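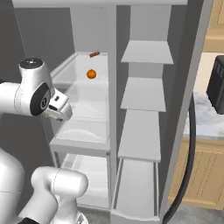 Fridge task: getting a pick score you can believe
Hombridge Robotics Club, build notes, part 2

The fridge task looks like the easy one on the Wurngate list. Every new team picks it and most of them report a success rate I don't believe. Do it this way before you post a number.

1. Load the kitchen and leave the fridge door open. Opening it is a separate task with its own marks.

2. Choose your target and write it down before you run. The orange fruit is a fair start. Being round, it forgives a bad wrist angle, so it proves very little about your grasping.

3. Stop the arm with the gripper open, just below the top shelf, and check the approach. The usual crash is the wrist or forearm against the shelf edge. Plenty of planners only check the fingers.

4. Run 30 attempts with the fruit moved each time. One team sent in 432 runs, all from the same start position. That's one run.

5. Count a pick only if the fruit clears the compartment and stays held for 2 seconds. "Touched it" goes down as a miss.

6. Now try the Fineck grasp settings if you must. People swear by them. I've seen no difference on our setup.

Save the failed runs too. If you have none, check your scoring script first.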